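Norkell Demonstration Program
Progress report to the Groster Fund
Jan 19, 2020

Since August the project has moved from bench trials to household tasks taught by remote control. Operators have recorded 273 demonstrations on the two-armed platform, of which 26 were set aside for poor synchronisation between the head and wrist cameras.

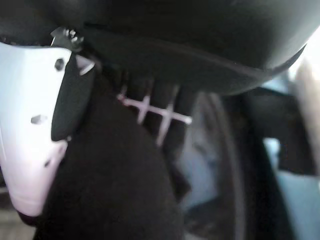 Wrist footage remains the weaker source. Motion blur is common when an operator moves quickly, and the guidance notes now ask for a slower approach near objects.

Laundry handling is the current focus. Rolled towels and a woven tray were chosen as the first items – colours are kept distinct to simplify labelling. 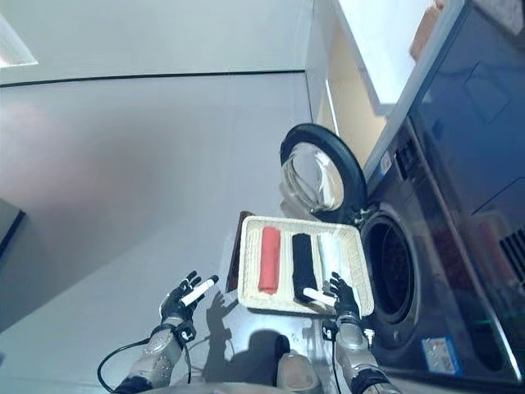 Claeys asked whether the operators' habits were being learned along with the task, and recommended that each operator's recordings be evaluated separately. The project team accepts this recommendation and will report on it next period.

Finger control is also under review. Delay between the operator's glove and the robot's thumb is the most frequent complaint in the session logs.

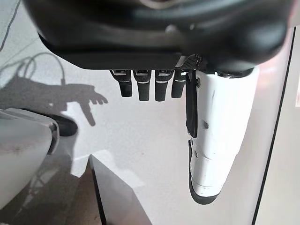 Photos: Cudoveo / Norkell

The program requests that the remaining equipment allocation of $3,133 be carried forward for replacement gloves.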